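Plomitz bus link still without a start date as council seeks new costings

Residents of Plomitz will have to wait until at least the spring to learn whether their village is to get a direct bus to the railway station at Brosonitz, after councillors sent the plan back for fresh costings.

The regional transport board had been expected to approve the route at its January meeting. Members voted instead to ask the operator, Lenihan, for a revised price that includes an early morning service and a later last bus.

Plomitz has had no direct link to the station since the old 10 service was withdrawn. Passengers now take the 127 to the hospital roundabout and change there, and the connection is often missed when traffic builds up on the ring road. The last 127 leaves the station before two of the evening trains get in.

Under the plan, buses would run hourly between the village and the station, calling at the secondary school, the health centre and the Skumeneo business park. The board's own survey put the number of people living within walking distance of the new stops at 4,000.

Board chair Fergal Buckley said the route had wide support but the first price covered daytime running only.

"We were being asked to sign for a bus that would get people to the shops and leave shift workers at Skumeneo standing at the roadside," he said. "I would sooner come back with the right timetable."

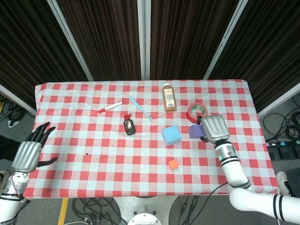
Muireann Ní Chonaill told the meeting that the village had heard much the same when the route was first put forward, and that families who had moved there on the strength of it were now running two cars. She asked the board to set a deadline for the new figures. It declined to do so, although officers said they hoped to have them within weeks.

Lenihan said in a written statement that it was willing to run the longer hours if the board could guarantee funding beyond the first year. The company said it would need four extra drivers and that recruitment could not begin until a contract was in place.

The road layout at the Plomitz end has also to be settled. Buses would turn at the top of Mill Lane, where parked cars leave little room, and the highways department wants a stretch of double yellow lines outside the primary school. Rochelle Te Moana, who represents the village on the board, said most people in the lane accepted the restrictions but wanted residents' bays marked out before any lines were painted.

Teodor Berge, the only member to vote against the delay, said a daytime bus could have started first and the evening journeys been added later.

A separate request for a shelter at the health centre stop was approved without a vote. Work on the base is due to begin once the water company has finished replacing the main on that side of the road.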